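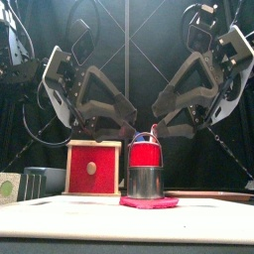
The Bratine Worktop Board, in White

We've been selling the Bratine board for longer than almost anything else in the shop, and it still goes out of the door faster than we can get it in. If you have come to this page from our November newsletter, welcome, and do have a look at the notes on sizes before you order, as the two are easy to mix up.

The Bratine is a plain, smooth, wipe-clean board that you lay over a table you already own. It turns a kitchen table, an old desk or a pair of trestles into a proper surface for making things: cutting out, gluing, sorting buttons, potting up seeds, mending a lamp, whatever you happen to be in the middle of. When you've finished you lift it off, lean it behind a door and have your supper. I have had one at home for years (it lives behind the piano, much to my family's despair) and I would be quite lost without it.

Why white?

People often ask whether we do it in a darker colour, and we did try a slate grey one for a while. It looked very handsome and hardly anyone got on with it! Pins, beads, screws and bits of thread are so much easier to find on white, and the light from a lamp bounces back up at your work, so your eyes don't tire as quickly on a winter evening. Marks do show, of course, but then you know where to wipe.

Sizes

Standard: fits most four-seater kitchen tables with a little to spare at each end.
Large: made for trestles or a big dining table. You'll want a second pair of hands to carry it up the stairs.

Both are the same thickness and both have rounded corners, which your hips will thank you for if you work standing up. Please measure your table at the widest point, and then measure the doorway too. We have had a good few boards come home to us that fitted the table beautifully and wouldn't go round the landing.
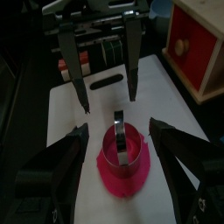 Cleaning is very simple. A damp cloth and a drop of washing-up liquid will deal with most things, and for dried glue we like the Clarier scraper, a soft-edged one that won't scratch. Leave it flat for a minute with a wet cloth over the stubborn bits and they generally lift away in one piece. Please don't use scouring powder, and please don't put a hot pan or an iron straight down on it. Felt-tip and food colouring will stain if you leave them overnight, though I've found that a stain from beetroot faded by itself on a sunny windowsill in the end.

What comes with it

The board itself, wrapped in card
A set of Gashi grip pads, which stick to the underside and stop it sliding
A small tin of edge wax
A care leaflet

The grip pads are happy on wood, glass and oilcloth. If your table is very old or newly varnished, lay a thin cotton sheet underneath first and leave the pads off altogether.

Trestles to go with it

The Vondeck folding trestles are the ones we'd suggest. They have 10 height settings, so you can sit at them or stand, and they fold flat enough to go under a bed. We sell them in pairs, either on their own or along with the Large board at a slightly kinder price.

Delivery and returns

We have now sent out nearly 2,000 of these, and we've become rather good at packing them. The Standard goes by ordinary carrier and the Large comes on a van with 2 people, who will bring it into whichever downstairs room you like. If it isn't right for you, let us know within 30 days and we'll collect it, so long as the pads haven't been stuck on.

Any questions at all, send a message through the contact form and mark it for me. I answer them most afternoons, once the packing is done.

Kiri Bright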